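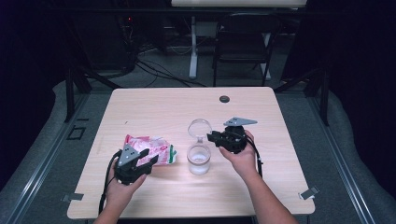 Figure 5. Wasten tabletop with a cup, a clear lid and a snack bag. The cable hole is near the back edge.

5. Food, drink and the tabletop

The Wasten has a light wood-grain top that hides crumbs well and hides coffee not at all. Please read this section before your first beverage.

5.1 Setting down a drink

1. Check that the corner clips are closed. If the top shifts when you lean on it, stop and go back to Section 4, where you presumably skipped something.
2. Wipe the spot where the cup will go. A dry cloth is enough.
3. Fill the cup no more than halfway. Cloudy drinks count as drinks for this purpose.
4. Stand the cup near the middle of the table, well forward of the cable hole.
5. Put the lid on. Hold it level over the mouth of the cup and press down evenly until it seats along the whole rim. A dome lid sitting at a slant is a hat.
6. Lift the cup by its sides. Do not lift it by the lid, however securely you believe you did step 5.

Caution: The cable hole goes all the way through the tabletop. Liquid poured near it will find it, and so will whatever you keep on the floor underneath.

Note: The Tanasarn grommet cap (part 2662) closes the hole when no cables are in use. It is sold separately. We have heard your feelings about this.

5.2 Snack bags

1. Open the bag away from the table. Pulling both sides apart at chest height, directly over the work surface, is the traditional method and the reason for step 4.
2. Lay the bag flat to one side of the cup. A bag standing upright will fall over when you stop looking at it.
3. Fold the open end under if you are leaving it for more than a few minutes.
4. Brush crumbs toward the front edge and into your hand. Do not brush them into the cable hole. It is not a chute.

Note: Printed bags may leave color behind if they sit in a puddle. See 5.3, and then see 5.1 again.

5.3 Cleaning up

Use a damp cloth and Bristilance mild cleaner, or any dish soap that doesn't advertise grit. Wipe with the grain pattern. The pattern doesn't care, but streaks show less that way. Dry the top afterward, including the strip along each corner clip, where sugar likes to collect.

Faint scuffs are normal on a table that gets used. Light ones may come up with a soft eraser. Deeper ones are yours now.

Caution: Do not use scouring pads, bleach or the scraper from the Skandinetti kitchen kit. The scraper is excellent at removing things, including the surface.

5.4 If the top still looks bad

Replacement tops are listed under part 736. Loosen the clips before lifting the old top, and have a second person hold the far side.

Section revised Jun 7, 2024. Text by Kyung-tae Cho, spills by Ovidiu Furtună.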